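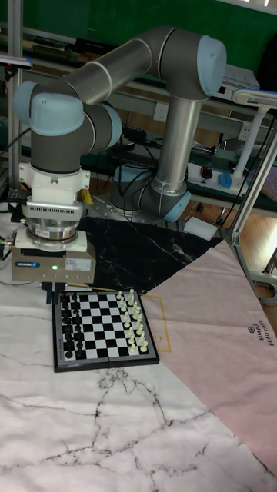 Aug 28, 2021
By Darcy Caron

I'd sworn off crisps until December, and then the corner shop in Erbridge got Holix Pickled Onion Twists in. Well! They're 76p a bag, they're green, and they made my eyes water before I'd got one in my mouth (my sister says they smell like a chip shop drain, but she still had half). The shop's had more than 300 bags out the door already, and the next box is due Tuesday. I'm having two.

10 comments | 510 shares

Recent
Hikuvix cola goes sugar-free
Ross bakery drops the cheese straw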